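How to Clean and Re-Grease a Fly Reel at Home

A fly reel needs very little attention, and most of them get none at all until the handle starts to grind. If you fish sand-bottomed rivers or salt water, one full cleaning at the end of the season and a quick one partway through will keep an ordinary reel running for many years. I do mine in February, when the lower Hennessy is iced over and there is nothing else to do.

The steps below are for a click-and-pawl reel or an open disc drag reel. If yours has a sealed drag, clean the outside and the spool, leave the drag housing closed, and skip the section on grease for the drag. Sealed housings should go back to the maker if water has gotten in.

What you need

A bowl of lukewarm water with a drop of dish soap
An old toothbrush
Cotton swabs and a few paper towels
A soft cloth that doesn't shed
Fine-tipped tweezers or forceps
Reel grease and light reel oil
A screwdriver that fits your reel's screws exactly
A shallow tray or dish for the small parts

I use the Stivano blue grease because the shop in Trisus carries it. Any grease sold for reels will do. Don't use a spray lubricant from the garage. It thins out the grease that is already there and can soften some plastic drag parts.

Set aside 60 minutes the first time. After that it goes faster.

Step 1: Take off the spool

Back the drag all the way off before you do anything else. On most reels the spool comes free by pushing a small lever at the center or by unscrewing a cap. Caps are sometimes left-hand threaded, so check the leaflet before you force one. Hold the reel over the tray as the spool comes away. The spring behind the latch is short and will go across the room if it gets the chance.

If you can, strip the line off and wind it onto a spare spool or in loose coils around the back of a chair. Line left on the reel holds grit and dries slowly, and the backing underneath is usually dirtier than the line. My reels hold 123 yards of backing, and I only pull all of it off every other year.

Step 2: Wash the frame and spool

Dip the toothbrush in the soapy water and go over the frame, the foot and both faces of the spool. Work the bristles into the holes and along the rim where the spool and frame pass each other, as that is where most of the grinding noise comes from. Keep soapy water off any cork or felt in the drag. Cork swells and takes days to dry.

Rinse in clean water. Do not use a pressure nozzle or run the tap hard on the reel, which pushes sand further in. Pat everything dry and leave it on a towel overnight with the spool off.

Step 3: Clean the pawls and the drag

Before you lift out a pawl, look at which way it faces and make a sketch or take a picture with your phone. On a reversible reel the pawls decide whether it is set up for left-hand or right-hand retrieve, and putting one in backward is the most common mistake.

Lift out the pawl and its spring with the forceps. Wipe off the old grease with a cotton swab. If it has gone brown and sticky, a little rubbing alcohol on the swab will shift it, but let the alcohol evaporate before you put anything new on. Check the tip of the pawl for wear. A rounded tip still works. A chipped one should be replaced.

For a cork disc, wipe the surface with a dry cloth only. If it looks shiny and the drag has been slipping, rub in a very thin film of the oil recommended for that reel and wipe off whatever sits on top. 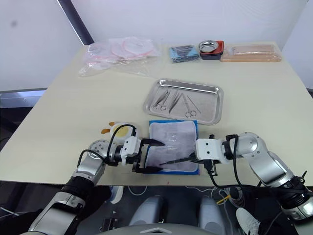

Photo: Endunness Workshop

Step 4: Put on new grease

Use less than you think. Put a dab the size of a match head on the spindle and turn it with your finger until there is an even film. Put a smaller dab on the gear teeth and one under each pawl. One drop of oil goes on the handle where it turns on its post. Wipe away anything that squeezes out – extra grease only collects sand.

A small tube goes a long way. Mine has done about 50 reels, counting those of friends, and is not empty.

Step 5: Reassemble and test

Put the spring in first, then the pawl, then the spool. Press until the latch clicks, and pull on the spool to be sure it is seated. Turn the handle slowly in both directions. You should hear an even click one way, and on most disc drag reels a softer one the other way. If it catches at the same point on every turn, take the spool off again and look for a hair or a grain of sand on the spindle.

Set the drag to its middle position and pull some backing off by hand. It should start without a jerk. Then back the drag off again for storage. Drag washers that sit compressed all winter can take a set.

Winding the line back on

Run the backing between two fingers under light tension so that it packs down firmly. Loose backing lets the upper wraps dig in, and they will lock up the first time a good fish runs. Clean the fly line with a damp cloth as it goes on. Leave 4 to 6 millimeters of space between the line and the rim of the spool.

Store the reel in a cloth bag or in a neoprene case left partly open – a closed case traps damp.

Last updated 14th December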